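Skitstead Folded Shirts: notes on the collection

Version 4. Last changed February 14, 2018.

What it is

Skitstead is a set of records about folding T-shirts. Each record covers one shirt, from the moment it is laid down to the moment whoever is in charge of it decides to call it folded. There are 363 records. We had hoped for 500 and stopped when the shirts began to go out of shape, at which point we were measuring the shirts' age more than anything else.

Please read the whole file before using any of it. Most of the complaints we get come from people who opened the table, found the column called "neat", and took it at its word.

Why we made it

Folding advice is full of claims that no one seems to have tested. A shirt folded in thirds is supposed to crease less than one folded in half. Rolling is supposed to save space. Shirts stored upright are supposed to stay tidier than shirts in a stack. Some of this may be true. We found very little written down that would let a careful person check, and a good deal of it was copied from one household page to another with the same spelling mistakes.

So we wanted plain records: which shirt, which method, how many folds, what the hem looked like at the end. We didn't set out to find the best fold and we don't think the records can tell you.

What is in it

shirts.csv — one line per shirt, with size, colour, cloth weight where the label still gave it, and a wear score from 1 to 4.

folds.csv — one line per fold, in the order made. Sleeve folds are counted separately from body folds.

results.csv — width and height of the finished shape, hem straightness, and the "neat" score.

notes.txt — free remarks. Uneven. Some are useful and some are one word long.

The shirts

All are short-sleeved, plain or nearly plain, and bought second-hand or given. There are 16 of them, used again and again. That is a small wardrobe and you should treat it as one. If you split the records at random, the same shirt will turn up on both sides of the split, and any result you get will look better than it deserves. Split by shirt.

The Bogale shirts are heavier and hold a crease. The Maltivham ones are thin, slide over themselves, and rarely give a square corner whatever you do. We have seen one project report a large difference between two folding methods that was, as far as we can tell, a difference between these two kinds of cloth.

Methods

Thirds: one side folded in with its sleeve turned back, then the other, then hem up to collar.

Half: folded down the middle, sleeves tucked, then doubled.

Drorkum fold: our own name for the pinch-and-flip method that circulates under several others. It is quick in good hands. We had mixed hands.

Rolled: included because people asked. The measurements for this one are poor, as a roll has no hem to speak of, and we would leave them out.

What counts as folded

This was argued over more than anything else. The rule we settled on is that both sleeves lie inside the outline of the body, the hem is within two fingers of straight, and the shape stays put when left alone. "Two fingers" was meant to be replaced by a proper measure and never was.

The half-done state is harder to mark than the finished one. A body can be flat and the hem nearly straight while the cloth higher up is still bunched along one side. 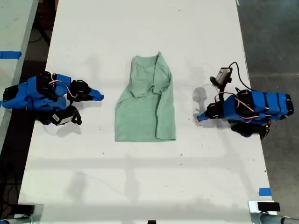 Samuele Villa would mark a shirt at that stage as one fold and not two, on the grounds that a sleeve turned over without being smoothed is going to be done again anyway. I used to count every turn of the cloth and my totals came out far too high, he wrote to us, and when I went back over them I couldn't say which turns I had meant.

We follow his rule from version 3 onwards. Earlier lines in folds.csv used the looser count and have not all been corrected. The column "recount" says which is which. If it is blank, assume the looser count.

The "neat" score

Given by eye, from 1 to 5. Two people scored most of the shirts, and they agreed on around half. That is not good. We kept the score because taking it out would have hidden how weak it is, but we wouldn't build anything on it, and we would be wary of anyone who has.

Light colours seem to score lower than dark ones for the same measured hem. Our guess is that soft wrinkles show up more readily on pale cloth. It is a guess — we have too few colours to say.

Known faults

Hem straightness is missing for most rolled shirts.

Two shirts were swapped in the August lines and later put back. We believe the fix is right.

Shirts were ironed at the start and then left to get as they got. Wear score and date therefore move together and can't be pulled apart.

No children's sizes, no long sleeves, no buttons. Nothing learned from this set should be stretched to cover shirts in general.

Using it

Free for any use, with the name and version given. If you find that one method beats another by a wide margin, check the cloth first, then the recount column, and then write to us. Corrections to single lines are welcome. Please quote the line number and the old value as well as the new one.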